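Taught by hand

Ask Gorazd Softić how long it takes to teach a robot to pick something up and he wants to know what the something is. A stiff box can be done in a morning. A soft packet took his team at Avstead most of June.

The firm trains robot arms for packing work, and it does so by demonstration. A person takes the machine through a job, by hand or from a remote control, and the movements are recorded. Then they do it again.

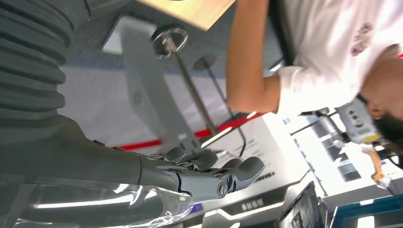
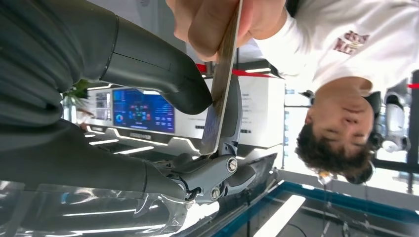
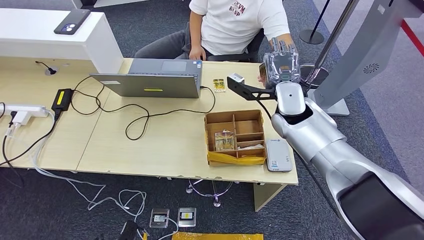

At work with the robots: two close views of the hand, and the arm over the desk (last picture).

Softić asks for 300 good runs of each task before he will train on it. A run is good if the person showing it didn't hesitate. Robots copy hesitation very well, he says, and an early version of the Zorneck software used to stop dead above every box for a second or so, the way its teacher had.

Guiding by hand suits slow jobs where the feel of the thing matters. The person can sense when a grip is too hard and ease off. It is tiring though, and most people on the team are finished after 18 runs and need a break. Remote control is easier on the shoulders but takes longer to learn – four days before a new starter's runs are worth keeping.

The team argues over which is better. Softić used to favour remote control for everything and has since gone back to mixing the two. On one packing job for Piras, a customer that ships small parts, 34 runs guided by hand were enough to fix a fault that weeks of remote work had left in.

What he would like next is a way to throw out bad runs sooner. At present somebody watches each one back at the end of the afternoon and marks it keep or bin. Nudalmont, a smaller firm he has been talking to, has software that might do the first sort. He hasn't tried it yet.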